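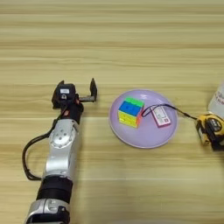

Velamside Opens Second Tabletop Recording Site for Robot Learning

Ciltbridge laboratory will supply examples of everyday object handling to the Fovada training set

CILTBRIDGE, August. Velamside announced today that it has opened a second site for recording examples of tabletop manipulation by robotic arms. The new laboratory, on the upper floor of the company's Ciltbridge building, will supply recordings to Fovada, the learning system that Velamside has been developing with its engineering partner, Peng.

The site has 12 workstations. Each is fitted with a single robotic arm, a two-finger parallel gripper and a plain table. Trained operators guide the arms through short tasks with household and office objects, and the motion of the arm is recorded together with camera views of the table. The resulting examples are used to teach Fovada how to choose a grasp, move an object and set it down when the arrangement of the table has not been seen before.

Recording at the company's first site was confined to single objects placed on a bare surface. Work at Ciltbridge extends this to tables that hold several things at once. Operators are given a set of items that differ in size, shape and stiffness, and are asked to vary the arrangement between recordings. Puzzle cubes, plates, tape measures, small cards, cords and bottles are all part of the current inventory, which stands at 105 objects.

"A system trained only on tidy tables learns to expect tidy tables," Velamside said in a statement. "The Ciltbridge program was planned so that objects may touch one another, rest on one another or lie partly out of reach, as they do in homes and workplaces. We regard this as a necessary step before Fovada can be considered for use outside a laboratory."

How examples are recorded

Each recording begins with a written instruction, such as moving a named object from a plate to the table. The operator carries out the instruction using a hand-held controller. Joint positions, gripper opening and camera views are stored on a shared clock, so that each movement can be matched to what was visible at that moment. A recording ends when the operator marks the task as complete or abandons it.

Abandoned attempts are retained. They are labeled separately and are used to help the system recognize when a grasp is likely to fail. Recordings that contain a fault in the equipment, such as a missing camera view or a gap in the joint data, are removed.

Every instruction is recorded 50 times at a given workstation before the operator moves on to the next. Between recordings the operator changes the position of at least 2 objects. The order of the instructions is set in advance and differs from one workstation to another, which allows the development team to compare recordings of the same task made by different operators on different arms.

A second person reviews each recording before it enters the training set. The reviewer confirms that the written instruction matches the action performed and that the objects are named correctly. Disagreements are referred to the data quality group, which meets each Wednesday and issues changes to the labeling guide where they are needed.

Role of the partners

Velamside is responsible for the laboratory, the operators and the review of recordings. Peng supplies the control software and maintains the link between the arms and the storage system. Peng is also responsible for calibrating the cameras, a procedure that is carried out at the start of each shift and repeated whenever a camera or table is moved.

"Consistent calibration is the foundation of this work," Peng said. "If the recorded position of the gripper does not agree with its position in the camera view, the example teaches the wrong lesson. Our staff will remain on site at Ciltbridge throughout the first recording period."

Training of the Fovada model takes place at Velamside's main offices. The development team returns a list of weak areas to the laboratory at the end of each recording period, and the next group of instructions is drawn up from that list. Thin and flexible items have been given priority for the opening period, together with objects that are attached to cords. Stacked items and containers with lids will follow.

Safety and privacy

All workstations operate at reduced arm speed while an operator is present, and each has a stop control within reach of the seat. Operators complete a training course before they record without supervision. The camera views used for training are directed at the table surface. Any recording in which a face or personal document appears is withdrawn during review and deleted from storage.

Access for research groups

Velamside intends to make a portion of the Ciltbridge recordings available to university and nonprofit research groups under a no-fee license. The portion will include the written instructions, the joint data and the labels assigned in review. Groups that wish to be considered may apply through the research pages of the Velamside website. Applications should state the intended use of the recordings and the arrangements for storing them.

About Velamside

Velamside develops learning systems for robotic arms used in light handling work. The company operates two recording laboratories and is the lead developer of Fovada.

About Peng

Peng provides control and calibration software for research and industrial robots.

Press inquiries: Velamside Communications Office, Ciltbridge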